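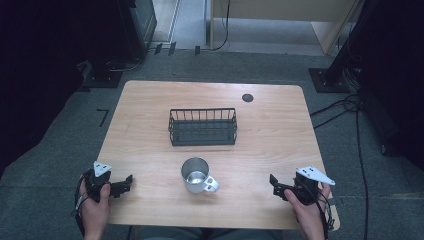
Desk, rack and mug, top view. Cable grommet is at upper right.

Small wire rack on a wood desktop: drainage, finish, mug angle

Posted by surnton_bench

I'm converting a desk into a drinks station. The desk is a light wood top with rounded corners, on gray carpet. The rack is a Bepari wire basket, the small rectangular one with a base tray. One mug lives there, steel interior, white outside, and it gets rinsed in the kitchen down the hall and carried back.

Two questions. First, does the top need anything over the factory finish if the rack stays on it permanently? Second, what is the best resting position for a single mug in a rack with no cup pegs? Upside down on the floor grid seems obvious, but the rim then sits flat on wire and the steel stays damp inside for hours.

Moving the station off the desk is not an option. The kitchen counter is shared and full.

Reply from trovach44

What is the finish? Hardwax oil and lacquer behave very differently under a tray. Post a close shot of the grain in raking light if you can.

Reply from surnton_bench

Bought used from an office clearance, no label underneath. Bundness was the seller and they had no paperwork on it. Close shot:

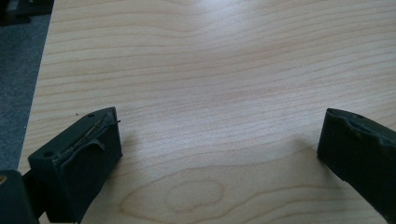
Grain near the knot. Slight sheen, glare toward the top.

It feels smooth and I can't catch a nail on the grain anywhere. I put a drop of water near the back edge and it was still beading 11 minutes later, at which point I wiped it off. No mark.

Reply from trovach44

Beading that long points to a film finish in decent condition. I can't tell lacquer from polyurethane in a photo and neither can anyone else here. Either one will tolerate drips. What it won't tolerate is water held under a flat tray, where it can't evaporate. Lift the tray on clear bumpers, 2 mm is enough, and leave the top alone.

Reply from oldgrain608

Disagree on leaving it alone. Film finishes fail at edges and cutouts first, and this top has a cutout. Bare wood inside a grommet hole will wick water, and if the core is some kind of board it will swell and you'll see a raised ring. Pull the liner if it comes out, seal the raw edge with two thin coats of varnish, put the liner back. It costs you an evening.

Reply from trovach44

The hole is to the right of the rack and further back. For water to reach it the tray would have to overflow. One mug does not overflow a tray.

Reply from oldgrain608

One mug gets carried past it every day, dripping. I have replaced a top for exactly this. January, a coffee corner, same arrangement, swollen around the cable port and sound everywhere else.

Reply from surnton_bench

Sealing the hole is cheap, so I'll do both. Back to the mug. Floor grid is coarse enough that the rim touches only a few wires, but airflow is still poor upside down.

Reply from pegless

Don't invert it. Lean it. Set the base down in the rack and let the handle bear on the top rail. The handle stops it rolling and the opening stays clear of the grid.

Reply from trovach44

Leaning it mouth up leaves a puddle in the bottom. It has to evaporate instead of draining.

Reply from pegless

Shake it out first. What remains is a film. Open mouth dries faster than a trapped one in my experience, and you don't get the wire marks on the rim.

Reply from surnton_bench

Tried the lean with the handle to the right, mug tipped toward the far left corner.

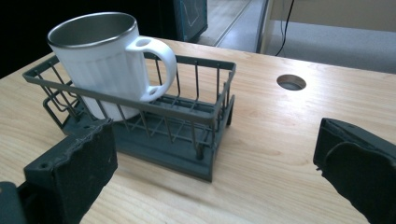 The fluted outside helps a little, as the ridges give the wires something to sit against. The upper half stands well above the sides, so I would not put a second mug next to it. I also prefer the handle there because I can lift it out without touching the rim.

Tray has a bit of overhang past the basket, so the bumpers will go under the tray corners. I'll time the drying both ways once those are on.

Reply from oldgrain608

Time it with the same amount of rinse water or the numbers are useless. And dry the hole out fully before you varnish it.

Reply from surnton_bench

Will measure the water with a syringe. Bumpers are on order, pack of 8.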